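**Getting a seven-year-old to try mindfulness without a fight**

Hélder Carvalho

My daughter is in Grade 2 and gets very worked up before school. Her teacher suggested breathing exercises. We did 15 minutes every morning for a month and she hates it. Is she too young?

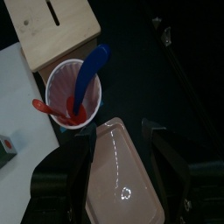
**Nkechi Nwachukwu**

Fifteen minutes is too long at that age. Start with three slow breaths and stop there. My son wouldn't talk about worries but he would write them down, so we used a wooden box with a slot in the top. He posted a note at bedtime and we read them together on the weekend, if he wanted to. Some weeks he said no and I left it.

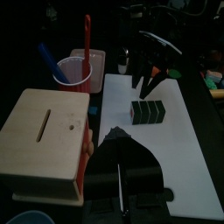
Keep it out of the morning rush too -- after supper worked better for us. If she's still upset at the school door after a term, talk to your family doctor or the school counsellor.

**Gitus**

Mine liked colouring. Didn't do much for the nerves but it was quiet.

**Javier**

Agree with the shorter time. Do it yourself as well, where she can see you. Mine joined in on her own.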